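Standby Power in Student Apartments
Trinity Lindqvist and Iqra Soomro

Our project asked how much electricity kitchen appliances draw when no one is cooking. 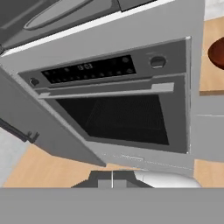
We sent a survey to students in Brodton in September and got 311 replies. Most people unplug chargers — very few think about the kitchen. We then put plug meters on microwaves and coffee makers in 30 apartments. Built-in ovens are wired in, so for those we used the figures in the manuals. Clocks and displays made up most of the standby use.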